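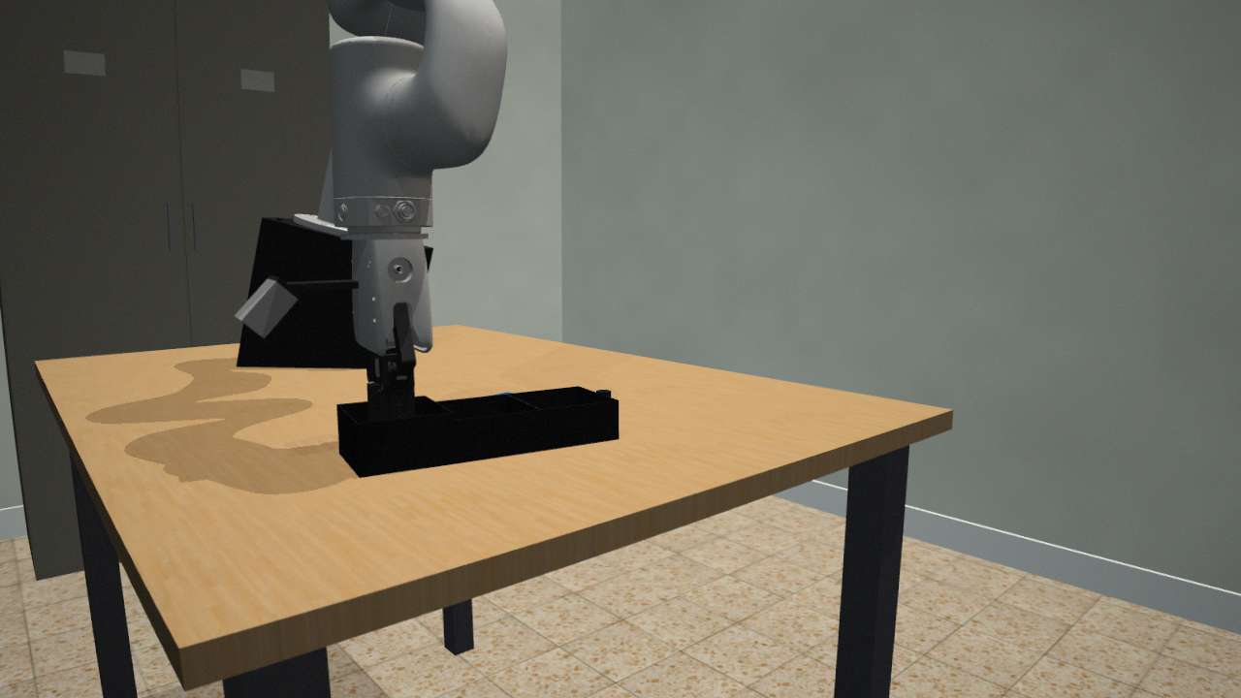

Delluvton College approves equipment plan for robotic sorting cell

May 22, 2020

The Equipment Board of Delluvton College has approved a spending plan for a robotic sorting cell at its Clultaveck site. The plan sets out what will be bought in the coming financial year, what will be held back until a later review, and how the cell will be paid for once it is in use.

The robot arm and its gripper make up the largest part of the cost and will be put out to tender as one lot. Bidders will be asked to price the arm, the gripper, the mounting plate and all connecting parts together. In earlier purchases the College bought such items separately and met extra charges for adapters that had not been in any of the quotations.

Smaller sums have been set aside under separate headings. The Board has allowed £3,000 for the table, fixings and floor protection, £1,000 for spare fingertips and other wearing parts, and £800 for trays, labels and small items to be sorted. Staff training will be met from the existing departmental budget.

Much of the planning has been carried out in simulation. The team led by Kumiko Arai, Head of Automation Teaching, has built a model of the proposed cell, with the arm working over a wooden table and a divided tray. The model is being used to study reach, the position of the tray and the space needed between the gripper and the objects on the table.
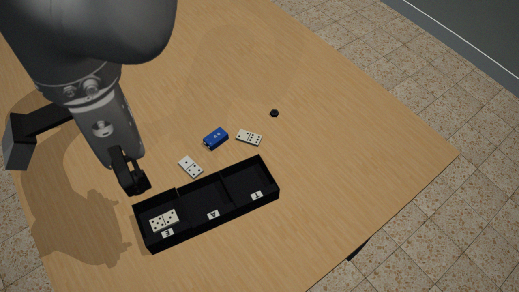 The simulated cell, with a domino in the left compartment of the tray and further dominoes, a 9-volt battery and a nut on the table.

"We wanted to settle the layout before we wrote the tender," said Ms Arai. "The size of the table and the depth of the tray both affect which gripper we can ask for. Those are cheap questions to answer on a screen and expensive ones to answer after delivery."

The choice of objects was also discussed by the Board. Dominoes are flat and lie close to the table top, while a battery is thicker and a small nut gives the fingers very little to hold. Suppliers on the shortlist will be asked to show that their gripper can handle items of all these kinds – a demonstration on a single part will not be accepted.

Amândio Magalhães, Procurement Manager, said that the tender documents would ask for running costs as well as the purchase price. "A low price for the arm is of limited use to us if the service contract is high," he said. "We shall compare bids over the full life of the equipment, including software licences and call-out charges."

Two matters have been left open. The first is a camera system, which the Board has asked to see costed in more detail. The second is a possible further cell at the Sonside building, where the electrical supply would have to be checked before any order could be placed. Both will return to the Board in November.

Departments wishing to use the cell for teaching or project work are asked to send an outline of their needs to Edit Dobos in the Equipment Office. The outline should give the type and size of the objects to be handled, the hours required and any budget code to be charged.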